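Can a Robot Do This Chore Yet? How to Run a Fair Kitchen Test

My sister-in-law asked me over dinner when she could buy a machine that would pack the kids' snacks, and I gave her such a rambling answer that I decided to write it down properly. If you have access to an arm with a simple two-finger gripper (a school lab, a makerspace, a patient friend), you can find out for yourself in an afternoon, and I think you'll enjoy it.

Step 1. Pick a chore that sounds too easy

Marshmallows on a skewer are my favorite. A small child can do it while talking about dinosaurs, and yet it asks for nearly everything a gripper finds hard: the food squashes, the stick is thin and likes to roll, and the two have to meet point first. Folding a towel is a fine second choice, but give yourself a free evening for that one.

Step 2. Set the table

Cover the work surface with plain, pale, matte paper and tape down the corners. Use a shallow tray with low sides, so the fingers can come in at a slant without knocking the rim. White marshmallows in a cream tray are a tough match for a camera, and I like to leave it tough, since kitchens are full of white things on white plates. Four marshmallows to a skewer is plenty, with a good length of bare wood left over as a handle.

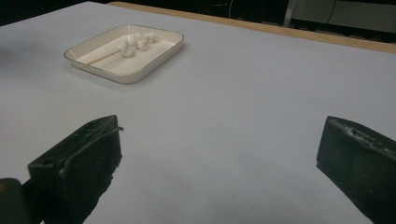

Step 3. Start with the lift

Leave the threading for later and begin with a loaded skewer lying in the tray. Ask the machine to pick it up by the bare end, hold it level, and set it down on the paper. Open the fingers wide before each approach, and go slowly — much more slowly than feels natural. Do 5 tries, then move the tray a little and do 5 more.

Step 4. Try the threading

You'll want 2 arms for this, or one arm and a small clamp for the stick. Squeeze the marshmallow just enough that it stays put. My friend Manolis Kourkoulas swears by chilling the bag first, and I will admit his go on much straighter than mine.

Step 5. Keep an honest score

Write down every try, including the ones you'd like to forget, and note each time you reached in to help. I give each try a limit of 90 seconds. If a hand went in, it doesn't count as the machine's work, however tiny the nudge.

So, can they do it yet? The lift, yes, on a good day and with a table you've laid out kindly. The threading I'd call a maybe, and a whole snack box from cupboard to lid is still a job for you and me. I told my sister-in-law to keep the lunch bags where they are and ask me again in November.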